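Neue Schnur auf die Stationärrolle: so wird es ordentlich

Bevor im September die Zander wieder richtig in Laune kommen, setze ich mich jedes Jahr einen Abend hin und bespule meine Rollen neu. Ich mag diese Arbeit, man kommt dabei schön zur Ruhe, und trotzdem höre ich am Wasser immer wieder von Perücken, verdrallter Schnur und Würfen, die nach der halben Strecke verhungern. Das muss wirklich nicht sein! Wie ich es mache, schreibe ich hier auf, so ausführlich es eben geht.

Welche Schnur, und wie viel davon?

Für unsere Touren am Drunitz fische ich eine Geflochtene auf einer Rolle der Größe 3000. Auf der Spule steht meistens, wie viele Meter bei welchem Durchmesser draufpassen, und da lohnt sich ein zweiter Blick, denn die Angaben gelten oft für Monofile. Geflochtene ist dünner, also bleibt viel Platz, und den füllt man am besten mit alter Monofiler auf. Unter 100 Meter Hauptschnur würde ich nicht gehen, man schneidet ja im Laufe der Saison doch das eine oder andere Stück ab.

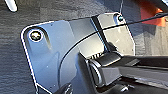
Zwei Schrauben an einer glatten Metallplatte.

Die Unterfütterung

Geflochtene direkt auf dem blanken Spulenkern rutscht gern durch, und dann dreht sich beim Drill das ganze Paket auf der Spule. Also Bügel auf, ein paar Meter Monofile mit einem einfachen Schlingenknoten am Kern befestigen, Bügel zu und gleichmäßig aufkurbeln. Danach kommt der Verbindungsknoten. Ich nehme den doppelten Grinner mit vier Windungen auf der monofilen Seite und doppelt so vielen auf der geflochtenen. Vor dem Zuziehen gut anfeuchten, langsam ziehen, Enden knapp abschneiden. Meine Freundin Apolline Besson schwört auf den Albright, und der hält genauso gut, wenn man ihn einmal in den Fingern hat. 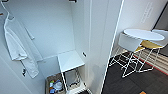 Bademantel im Schrank, darunter die Kofferablage.

Mit Spannung aufwickeln

Jetzt kommt der Teil, an dem die meisten zu hastig sind (ich früher auch!). Die Schnur läuft durch den untersten Rutenring, und zwischen Daumen und Zeigefinger hält man ein feuchtes Tuch, durch das sie gezogen wird. Der Druck soll so sein, dass man beim Kurbeln etwas Widerstand spürt, die Rutenspitze aber nicht zittert. Zu zweit geht es noch besser: Einer steckt die Vorratsspule auf einen Bleistift und bremst sie leicht mit den Handflächen. Wer allein ist, legt sie in eine Schüssel Wasser.

Aufhören sollte man ein bis zwei Millimeter unter der Spulenkante. Ist die Spule zu voll, springen beim Wurf gleich mehrere Klänge auf einmal herunter, und man knotet den Rest des Vormittags.

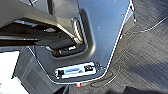
Vertiefung mit hellem Rand, aus der Nähe.

Der erste Wurf

Am Wasser werfe ich zuerst ein paarmal mit einem mittelschweren Blei ohne Haken und kurble jedes Mal unter Zug ein. So legt sich die Schnur noch einmal sauber. Den Bügel bitte von Hand schließen und kurz nachspannen, dann gibt es keine losen Schlaufen.

Zum Schluss die Bremse wieder einstellen, die hat man beim Bespulen ja meistens ganz zugedreht. Und die Restschnur gehört in den Hausmüll, nie ans Ufer.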